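Ticket 1600 – Right arm lags the operator's hand, then catches up all at once
Queue: Teleop stations
Station: Duvari, two-arm table
Task: Tray setting (plate, cup, fork, spoon)
Opened by: Delline demo team
Assigned to: Stellan Engström
Priority: Medium (was High, was Low, was High)
Status: Closed, with grumbling

Original report

When we drive the arms by remote control, the left one follows nicely. The right one follows nicely too, for a bit, and then goes vague. You move your hand, it thinks about it, and then it does the whole movement in one go, like someone who has just noticed the bus leaving. Happens mostly near the cup. We have lost a fair few demos to this and the cup has been across the table more than once.

Things we have tried: restarting the station, restarting the other station by mistake, swapping operators, swearing.

Please fix before June 18, 2026, when the Raju people come to collect the demo set.

Stellan, first reply

Thanks. Could I have the log from one bad run and one good run, same operator, same tray layout? And please stop restarting things between runs. It clears the only evidence I have.

Also, what does "near the cup" mean? The cup moves. That is the task.

Delline demo team

Near the cup means when the right gripper is coming in low over the top right corner of the tray. Logs attached. The bad run is 46, the good run is 15. Layout is the usual one. 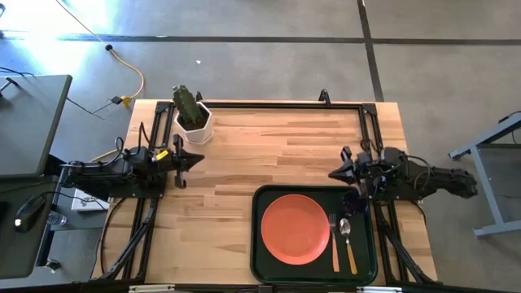 Duvari table with the tray laid, both arms in, cup at the upper right corner of the tray.

Stellan

Read both. Run 15 is clean from end to end. In run 46 the commands leave the operator's side on time and arrive at the right arm on time, and the arm then sits on them. So the network is innocent, which is a pity, as I had already written a rude email about the network.

Questions, in the order they occurred to me:

Does it lag if you drive the right arm alone, with the left parked?
Does it lag if you guide the arm by hand and let it record, with no remote at all?
Has anyone changed the smoothing setting? Say yes if yes. There is an amnesty.

Delline demo team

Right arm alone: still lags.
By hand: fine. Lovely, in fact. One of us set the fork and spoon down by hand-guiding and the playback was better than anything we've managed by remote.
Smoothing: no.

Stellan

Hand-guided being fine is useful. It means the joints and the readings coming off them are healthy, and the trouble is somewhere between "command received" and "arm goes". I'd rather you didn't switch the whole set to hand-guiding, tempting as it sounds. Your own hands end up in the camera views, and the model will learn that cups are moved by sleeves.

Please send me the station's settings file, the one it is really using and not the one in the shared folder.

Delline demo team

Attached. We have just noticed that these are two different files.

Stellan

Yes. So they are.

The live file has smoothing on the right arm set to 2. The left is on the default. At that value the arm averages your movements over a generous stretch of time before it commits, and when you slow right down to line up on something small it takes the pause as a reason to wait for more news. Hence the cup. The plate is a bigger target, so you never slow down enough to set it off.

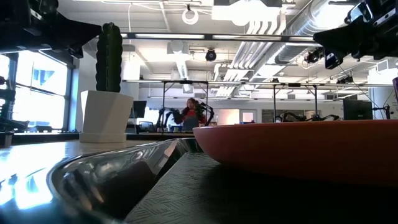
The change came in with the Flolitz profile, which someone loaded in November for the pouring work and never unloaded. I can see the login but I promised an amnesty, so I'll just say that it was a shared login and that I am, regrettably, one of the people who share it.

What to do:

1. Park both arms and stop the session properly. Closing the window does not count.
2. Load the default profile for both arms. Check the right arm reads the same as the left.
3. Start a new session and drive the right gripper slowly to the cup and away again. Don't grip. You are only looking for the pause.
4. If it follows, do a full tray. If it doesn't, stop there and write to me.

Delline demo team

Done. It follows! It now follows so closely that it copies our operator's shaky hands as well, and the spoon went down at a bit of an angle. Is that a new ticket?

Stellan

No, that is coffee. A wobble in a demo is fine so long as the spoon ends up where it should. If it bothers people, rest the elbows on something and go slower on the last bit.

As for the old runs, keep the hand-guided ones apart and label them as such. Any remote run with the lag in it should come out of the set, including the ones where the cup survived. The arm was moving late against what the operator meant, and I don't want that taught as good manners.

Delline demo team

Even the one where it caught the cup?

Stellan

Even that one. Save a copy for the Christmas do and take it out of the set.

Closing this. Follow-up raised separately: stop the station loading old profiles without asking. Assigned to me, naturally.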